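Linen Notes: Folding on an Upholstered Surface

Members of the Flolen garment-care list have been asking whether a padded top can stand in for a proper folding table. Jhun Tagle has been folding on one for most of the winter, and the results are set out below for knit items and small towels. The short answer is that it works, with changes to the order of the folds and to the amount of pressure used.

A hard laminate counter lets a knit slide. Woven upholstery grips it. The fabric on the underside stays where it was put down while the top layer moves, so each fold has to be placed correctly the first time. Dragging the item into position after the fold will skew the lower layer.

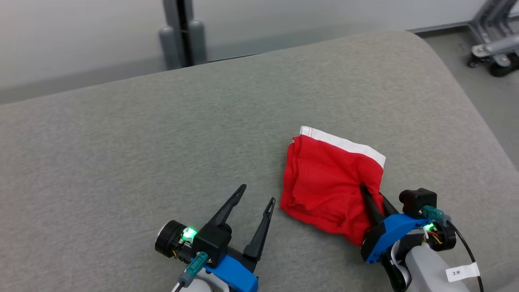
Color contrast matters more than most members expect. Edges are the reference lines for every fold, and they are easiest to find when the work surface is plain and pale. Red on light gray is close to the best case, and a white band such as the one along the top of the bundle gives a second line to work from. If the band is straight, the fold beneath it is usually straight as well. Navy on charcoal was the worst pairing tried, and two members reported the same with black.

The surface itself should be tested before use. Press down with a flat palm and release. If the hand leaves a visible hollow for more than a moment, the padding is too soft and will put a curve into every fold. A fine, close weave is preferred. Loose weaves catch on buttons and zipper pulls, and pile fabrics shed onto dark cotton. Run a lint roller over the top first – one pass in each direction is enough.

Clear the middle of the surface and park the waiting item off to one side. A working area 25 inches deep handles an adult T-shirt with the sleeves out. Anything less and the hem hangs over the rounded edge, where its weight pulls the body of the shirt off line.
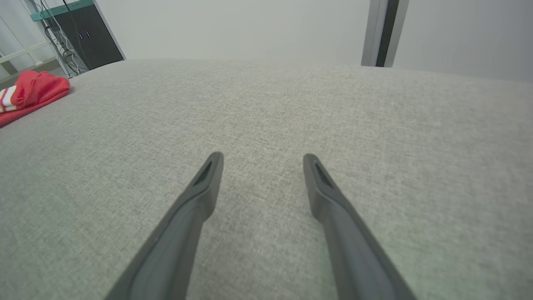 Order of folds for a knit

Lay the item face down and open it fully. Work the bunched parts outward from the center with the side of the hand. Do not pull from the hem, which stretches the rib. Bring each side in to the same depth, then turn the sleeves back along the side fold.

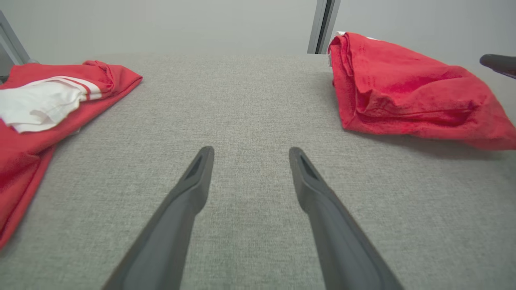

Fold from the bottom up, in halves for a drawer or in thirds for a shelf. Lift the hem clear of the surface and set it down; do not roll it across. Press once along the new edge and leave it. Repeated smoothing on upholstery works the lower layer loose, and by the third or fourth pass the two halves no longer match.

Tagle kept a tally over 75 folds on the padded top. Of these, 9 had to be redone, mostly towels with a heavy border. He now folds those with the border inside, and stacks them on a board. Stacks built directly on padding lean once they are more than five or six items high.
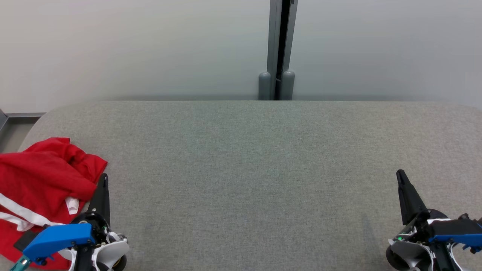

Hannelore Janssen disagrees on the last point and writes that a stack of eight hand towels stood overnight on her ottoman without leaning, provided the folded edges alternated left and right. She also asks that the list stop recommending lint rollers on linen weaves – hers lifted fibers from the cover, and she has gone back to a damp cloth.

Measurements for other surfaces can be sent in before the Tuesday mailing. Please give the depth, the type of weave and the number of items folded.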